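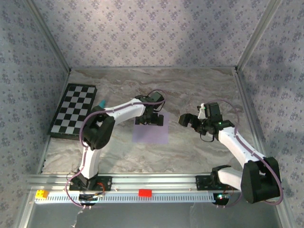 Two white-and-black robotic arms on a marble-patterned work surface.

HETDEN TO RELEASE RESTORED HORROR FILM "FLUSTVILLE" ON DISC IN JANUARY

Long-unavailable ghost story comes to Blu-ray and DVD with its full ending

For immediate release

Home video label Hetden will release the horror film Flustville on Blu-ray and DVD in January. It will be the first time the film has been sold on disc in the UK, and the first time the director's full cut has been available to watch at home in any format.

Flustville is set in a seaside boarding house over one winter. Retired schoolteacher Edith Mabaso takes a room on the top floor and begins to hear the previous tenant reading aloud through the wall. The other guests say the room next door has been locked for years. When Edith starts to write down what she hears, she finds that the words are letters addressed to her.

The film had a short cinema run and was then issued on rental tape in a heavily trimmed version. The tape removed most of the third act, including the search of the cellar and the final conversation between Edith and the landlady. The restored film runs for 157 minutes and puts all of this material back in its original order.

The restoration was carried out by Skendix from the original camera negative. One reel of the negative was too badly shrunk to scan, and that section has been taken from a print held by the production company. Viewers may notice slightly heavier grain during the dinner scene as a result. The mono soundtrack has been cleaned and is presented without a surround remix.

Ntombi Modise, head of releases at Hetden, said: "People have asked us for this film more than any other title on our list. Most of them had only seen the tape, and the tape stops before the story does. We wanted to put out the version that was meant to be shown, with a good picture and the sound left as it was mixed. It is a slow film and a quiet one, and it needs its full length to work."

The limited edition Blu-ray comes as a set of three discs. The first holds the restored film. The second holds the shorter rental version, transferred from the best surviving tape master, so that the two can be compared. The third is given over to extras.

Special features on the limited edition:

Audio commentary by the film's editor and sound recordist
The Room Next Door, a new documentary on the making of the film
Deleted scenes, without sound
A tour of the boarding house locations as they are now
Original trailer and television spots
Stills gallery
Booklet with new essays and the shooting script for the cellar sequence
Reversible sleeve with the original poster art
English subtitles for the deaf and hard of hearing

The limited edition is restricted to 2,043 numbered copies and will not be reprinted. A standard Blu-ray and a DVD will go on sale at the same time. Both contain the restored film, the commentary and the trailer. The documentary will not be included on either standard edition.

Pre-orders are open now through the Hetden website and from independent record and video shops. Orders for the limited edition are restricted to 2 copies per customer. Shops wishing to stock the title should contact the Hetden sales desk.

The discs are locked to Region B (Blu-ray) and Region 2 (DVD). There are no current plans for a digital release.

Review discs will be sent out in the weeks before release. Stills, sleeve art and a short clip from the opening scene are available to press on request.

Notes to editors

Hetden is an independent home video label specialising in horror, crime and fantasy films.

Skendix provides film scanning, restoration and disc authoring services.

For interviews and review copies, please contact the Hetden press office, marking your message for the attention of Ntombi Modise.

ENDS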